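Dultum Furniture Wax Oil
Made by Sarkalmont

Home / Wood care / Indoor furniture / Dultum

Article number: 117
Content: 250 ml, 500 ml, 1 liter
Color tones: Clear, Straw, Amber, Chestnut
Gloss: silk matte
In stock, sent from our own warehouse

Dultum is a wax oil for wooden furniture inside the house. It is made for chests of drawers, wardrobes, bed frames, small tables and shelves. It goes into the upper fibers of the wood and leaves only a thin layer on top, so that the surface still feels like wood when you put your hand on it. The grain stays visible with all four tones.

We have sold Dultum for many years, and the recipe was changed one time only, when we took out a drying agent with a strong smell. The present oil dries slower than the old one. Customers who remember the old can with the green lid should please read the drying times again before they start.

What is inside
Linseed oil, a small part of tung oil, beeswax, carnauba wax, and a solvent without aromatics. The Straw, Amber and Chestnut tones contain also earth pigments. These pigments sink to the bottom during storage, so the can must be stirred well and stirred again in the middle of the work. Shaking is not enough and it makes bubbles.

How much you need
One liter is enough for 10 square meters with two coats on hardwood. Soft wood drinks more. For a usual chest with four drawers (outside, top and drawer fronts) the 250 ml can is sufficient in most cases. If the piece is old and very dry, take the 500 ml can, and keep the rest for later repairs.

Choosing the tone
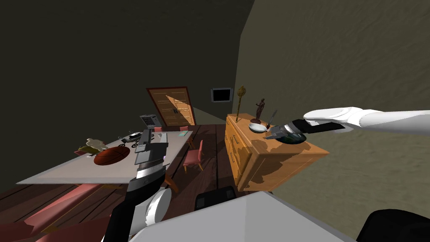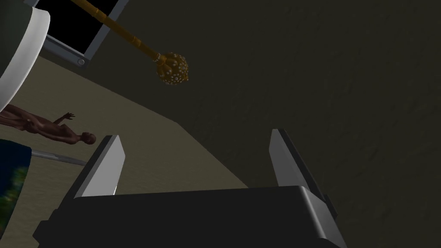

The tone on the lid of the can is never the same as the tone on your furniture, because the wood below brings its own color. Clear makes every wood a little darker, as if it was wiped with water. Straw is for birch and ash, when you want to keep them light. If you would like a warm orange-brown, such as the wooden chest of drawers in the first picture has, we recommend Amber on pine or on alder, in two thin coats. On oak the same Amber turns more to the side of honey, and on walnut you will hardly notice it. Please think also of the wall: a strong brown beside a brownish-olive wall looks quiet, while next to pure white it looks much redder than you expected. Chestnut is our darkest tone and we do not advise it for beech, where it can become spotty.

We always ask customers to make a trial first. The inside of a door or the back of a drawer front is a good place. Let the trial dry until the next day and look at it in the morning and again under the lamp in the evening.

Preparing the furniture
Remove old varnish completely. Dultum cannot go through varnish or paint, it would only stay on the top and be sticky. Sand first with grit 120, then with 180, always along the grain. Do not go finer than 240, the wood will close and take less oil. Remove the dust with a brush and after this with a dry cloth. Take off handles and locks if it is possible. Old wax from the shop or from grandmother must be washed off with our Zupan cleaner, and the wood needs one night to dry after it.

Applying
Stir the can. Put on a thin coat with a short-hair brush or with a cotton cloth. Wait 20 minutes, then take away everything which the wood did not drink. This step is the important one – almost all complaints that we receive are about oil that was left standing on the surface. Let it dry for 12 hours at normal room temperature, rub lightly with a white pad, and give the second coat in the same way.

The insides of drawers should stay without oil. In a closed space the smell remains for weeks and clothes will take it. For the runners you can use our Neltatell wax stick, it is dry and it has no smell.

After the second coat
You can use the furniture carefully on the next day. The full hardness comes after 31 days. Until then please put no vases, no pots with plants and no rubber feet on the top, and do not cover it with a cloth. Lamps with felt below are allowed after one week.

Safety
Cloths with linseed oil can start to burn by themselves. Spread them flat outdoors to dry or put them into a metal can with water and a lid. Open the window during the work. Keep Dultum away from children. The liquid oil must not go into the drain.

Care
For dusting, a soft dry cloth is enough. For stains use Zupan, one cap for one liter of lukewarm water. When the top begins to look gray or dull, sand this place by hand and put one thin coat there. You do not need to treat the whole piece.

Questions from customers

Can I use Dultum on veneer?
Yes, when it is real wood veneer. Sand only by hand and only with 180.

Is it good for a kitchen worktop?
No. For this purpose we do not have a product at the moment.

My can was frozen in the garage. Is it lost?
Usually not. Let it stand in a warm room for two days and stir it. If there are still lumps, please do not use it.

For tone advice write to Kartini Entili in our customer service. Name the kind of wood, and attach a photo made in daylight if you have one. Trial bags with 20 ml of each tone can be ordered together with any can.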